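Laundry, again

Folding is still the chore I use to judge household manipulation claims. Rigid parts are mostly a solved purchase: pay an integrator and wait until November. Cloth has no fixed shape, so the grasp planner has to find an edge before it can do anything useful.
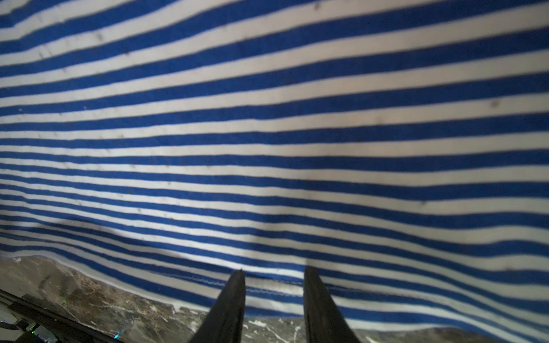 Two fingers at the hem, blue-and-white stripes.

A hem is a good target. It is thicker than the field of the cloth and it usually contrasts. Stripes are less helpful, as every color boundary looks like an edge to a naive detector. Kamran Daneshvar at Virholm logged 1542 grasp attempts on household textiles and got 1256 clean single-layer picks. That is fine for a paper and poor for a laundry room.

My own threshold is 30 items in a row with no human hand. I have not seen it met. Shop-floor bin picking is closer, and I will cover the Guleto cell in Grellville next.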